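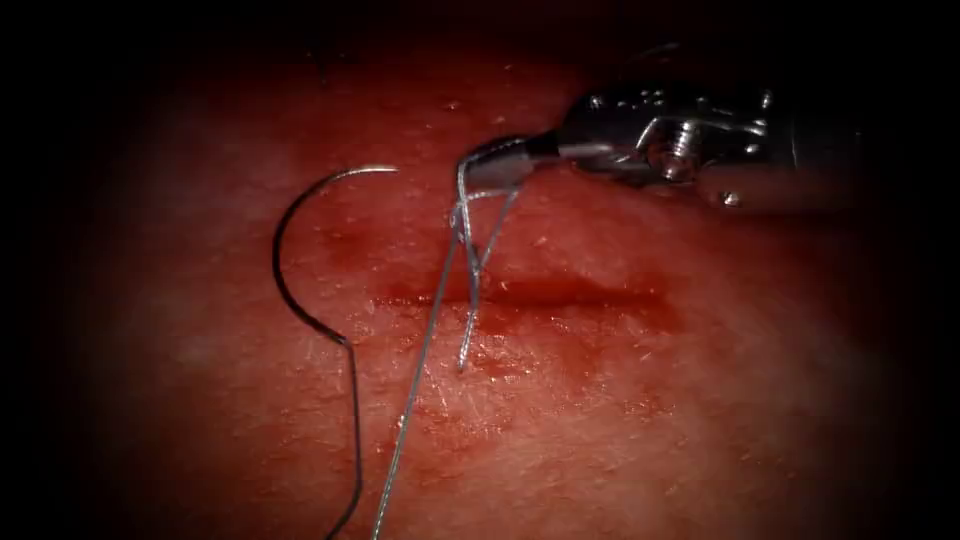 20/01/2025
Suture bench, Sovby room

Monday, full day on pads. Bjartur Damgaard in from nine until lunch, then me alone. Writing this up before I wash the trays or it won't get written.

Plan was short linear incisions, shallow, closed with simple interrupted stitches, and a look at how the pad surface holds up to handling. Pads are from the Tiline batch that came out of the mold on Friday. They look all right. Fine grain on the surface, color a bit more pink than the August ones, which had gone nearly brown by the time we used them up. Weighed the first pad before cutting: 296 g. Second one I forgot to weigh.

Cutting. New blade for every pad, changed again if it starts to drag. First two cuts were too deep and the edges gaped, so the stitch had to do all the work and the top layer puckered. After that I kept the blade flatter and let it run on its own weight. Much better. A shallow cut wants a small bite on each side, and it shows up a bad entry angle straight away. If the needle goes in at a slant it comes out short on the far side and the edge rolls under.

Fluid. Used the Wattimena blood substitute, mixed a little thicker than the label says. Too much of it on the first pad. It ran into the cut and over both edges and I lost the line completely, had to blot and start again. On the next ones I put it on with a dropper at one end and let it creep along. Note for whoever does this next: blot with gauze, press and lift. Wiping drags fluid over the grain and leaves a smear that won't come out, and after that you are guessing where the edge is.

The film also throws light back at you. With the lamp straight overhead there were bright specks all along the cut and they look like thread ends or bits of fiber until you touch them. Lowering the lamp and bringing it in from one side took most of that away, at the price of dark corners. Fine for one incision in the middle of the pad. Not fine if we want to use the whole surface.

Needle handling. Most of the morning went on this. Bjartur's habit is to lay the needle down on the pad between passes with the tip facing the cut, then pick it up again about two thirds back from the point. It looks slow but he regrips less than I do. I tend to hold on, turn it in the jaws and end up with it tipped over. Tried it his way after lunch. Things that helped:

Lay it down well clear of the wet patch. If it sits in the film it slides when the jaws close.
Leave slack in the thread first. A tight thread pulls the tail end around and the curve rolls flat.
Close on the body of the needle, not up by the thread end. Two needles bent at the back today, both mine, both gripped too far back.
Follow the curve with the wrist all the way through. Pushing straight tears the pad on the exit side.

The torn exits are worse on these pads than on the last batch. Tore three in one row. I thought it was the needle, changed it, tore the next one too. Bjartur thinks the top skin cured too fast and is stiffer than the layer below. He pulled a corner up and it did peel in a sheet, which it shouldn't. Could also be that they sat uncovered over the weekend. Will cover half of the next batch and leave half out and see.

Thread. Started on the reel marked 782, which is stiff and keeps its coil from the packet. It dragged through the fluid and left a trail on the pad every time it moved. Cut it to a shorter length and that was easier to manage but you run out by the fourth knot. Switched to 668 after lunch, softer, lies down where you put it. Knots sat flatter. I'd use 668 for the students and keep the other for practice with awkward thread, if anybody wants that. There isn't much 668 left, one reel and a bit.

Spacing. I was placing stitches by eye and they drifted wider toward the right-hand end, same as always. Bjartur puts the middle one in first and then halves each side. Did the last two incisions like that. Even spacing without marking the pad.

Closed 7 incisions by the end. Of those I would show four to anyone. One has a stitch that crosses over itself underneath, found it only when I cut the pad through to look. Cutting through is worth doing every time, the top can look tidy with the bottom of the wound still open.

Cleanup. Cold water on the trays, hot sets the fluid. The drain basket needs emptying. Sharps box is over half full, so swap it before the Zutitgate people come in for their session. Used pads are double bagged in the gray bin. I kept one, the one with the torn exits, wrapped and labeled on the second shelf of the fridge. Please don't throw it out, I want to compare it with the covered batch.

To do:
Order 668.
Mold new pads, half covered, half not.
Ask Tiline if they changed the hardener.
Thin the fluid back to the label mix and try again.
Second lamp from the left, low.
Weigh every pad before cutting, write it on the tray.

Bjartur took the good forceps with him, back tomorrow he says.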